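Josar says its new patio set can stay outside all winter. The small print is less sure

Garden furniture maker Josar has put a bold promise on its latest range of outdoor seating. The Grultdale line, which reached stores last month, is sold as furniture you never have to cover, oil or bring indoors. Buyers get a love seat, two armchairs and a low table for $1652, and a tag on every piece that reads "leave it out."

It is a tempting pitch for anyone who has spent a fall afternoon dragging chairs into the garage. It is also a pitch that shoppers have heard before, and the paperwork that comes with the set deserves a slower read than the tag.

The warranty runs for nine years, which is long for this kind of furniture. But it covers the aluminum frame only. The woven seats and backs, the parts most likely to fade or split, are covered for two. The cushions are not covered at all once they have been "exposed to standing moisture," a phrase the booklet does not explain. A cushion left out in December in most of the northern states is going to meet some standing moisture.

Asked about this, Josar said in a short written reply that the cushions are "accessories" and that "leave it out" refers to the furniture itself. The photo on the front of the box shows the set with cushions on, beside a pond, under gray skies. 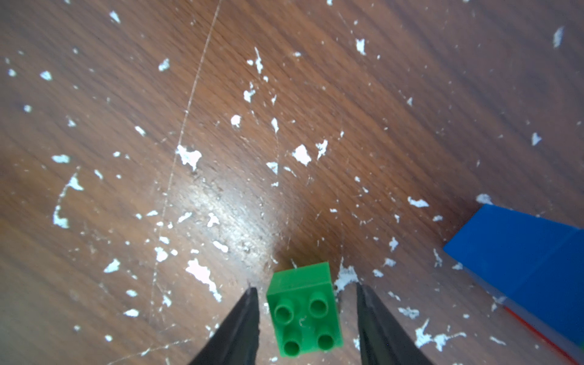 Then there is the testing. Josar's brochure says the weave was put through 2000 hours of light exposure with no visible fading. The company would not say which lab did the work, what color was tested or how strong the light was. The set comes in sand, charcoal and a deep red, and red is often the first to go in strong sun. A figure with no method behind it is hard to weigh against anything.

Rakiya Iyamu has run a furniture repair shop in Wollby for almost nine years and sees what comes back after a few seasons. She has had one of the Grultdale armchairs in her workshop and says the frame is decent.

"The welds are clean and I've got no complaint about the metal," she said. "It's the weave I'd watch. They fix it with staples underneath, and water sits there. If I owned one I'd tip it on its side in November and throw a tarp over it, same as any other chair."

Iyamu also pointed to the feet, which are plastic caps pushed over open tubing. Water that gets into the tube has to get out again, and she could find no drain hole on the chair she looked at. If that water freezes, she said, it can split a leg. Josar said the caps are "designed to fit snugly" and did not answer a question about drainage.

Rival maker Lehtinen, which sells a similar set at a higher price, tells its customers to use a cover from the first frost on. Its warranty treats frame and weave the same. Lehtinen has its own reasons for saying so – it sells the covers – and its advice should be taken with that in mind.

None of this makes the Josar set a bad buy. The price is fair for an aluminum frame, the chairs are comfortable, and someone with a covered porch may never run into trouble. Owners with an open deck have less to go on. The first sets have only just been sold, so there is no winter behind them yet – only the brochure.

Josar says it has no plans to change the tag. Replacement cushions for the Grultdale range are already listed on its website, sold separately.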